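How is a tie for the batting title decided?
Asked by Nahom Dinsa

I keep the scorebook for Bunon, an amateur baseball club. Two of our players finished the season with the same average. One had 200 at bats, the other had 188. Who receives the title? Our league rules say nothing about this.

2 answers

Lise Fehr
In our league both are named as winners. But first please calculate the average again with more decimals. Three are often not enough, and I have seen a "tie" disappear in this way.
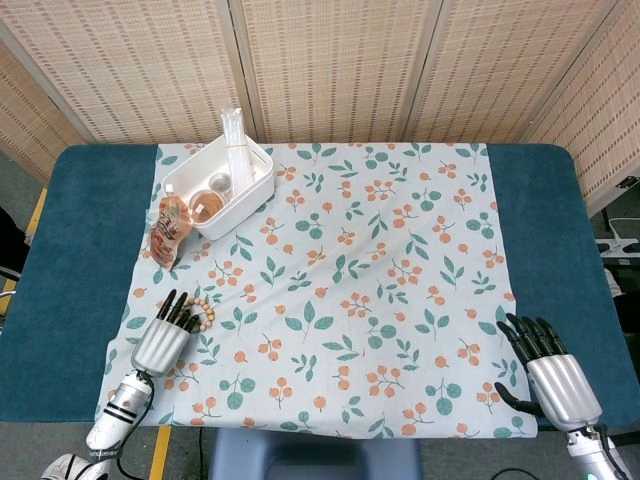 Rochelle Kapoor
I would give it to the one with more at bats, it is harder to keep the average so long. Also check the walks, they must not be counted as at bats.

Comment from Nahom Dinsa
Thank you Lise, I will calculate again this evening. The walks I have already checked.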